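### 3.2 Recruitment and follow-up

Families were approached at the Funari clinic after the child's first surgical consultation for chest wall repair. Of the 52 families invited, 31 agreed to take part. Interviews were held in the family's home or by phone, and each lasted under an hour. Baranauskienė and Abdella did the interviewing; neither had any role in the children's care.

Parents were asked how they had chosen a surgeon, whether they had read online reviews, and how easy it was to reach the office by phone. Those who had travelled from outside the city were also asked about lodging and lost wages. Answers were typed into Clitosa, the clinic's records program, and checked by a second reader.
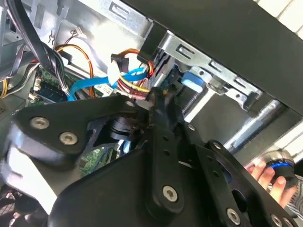

**Figure 2.** Black gripper assembly reaching into an open desktop computer case.

Two families withdrew before the second interview, and their answers were removed at their request. The remaining parents were contacted again once the child was back at school. We kept the wording of the questions the same at both interviews, with one addition — parents were now asked what they would tell another family facing the same operation.

Coding followed the scheme set out by Kairys and El Fassi in the Vondeten pilot. Disagreements between coders were settled by discussion. Comments on pain at home were coded separately from comments on the hospital stay.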